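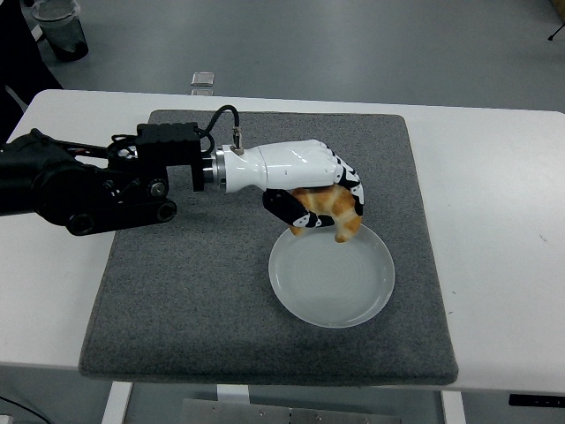 Handling Soft Food Items with a Multi-Finger Hand: Bench Procedure

Applies to all operators at the Latano teaching bench. Questions should be sent to Estíbaliz Manzano.

Before the run

1. Clear the mat of everything except the plate and the item to be handled.
2. Check that the hand's cable has enough slack for the full reach of the arm. It must not touch the plate or the food at any point.
3. Set arm speed to 10 percent and grip force to the lowest setting.

Picking up and placing

4. Approach with the palm facing down. Close the thumb and fingers together – a pastry crust will crack if one side makes contact first.
5. Lift straight up and hold for 3 seconds. If the item slips, lower it and begin again at step 4. Do not raise the grip force in mid-air.
6. Lower the item until its lowest point is just over the plate, inside the rim. Stop there, confirm the position, and then complete the descent.
7. Open the fingers fully before the arm moves away.

After the run

Food that has been handled on the bench may not be eaten. Wipe the fingers and palm, and replace the item after 40 grips or when the crust begins to flake. Record each drop in the bench log.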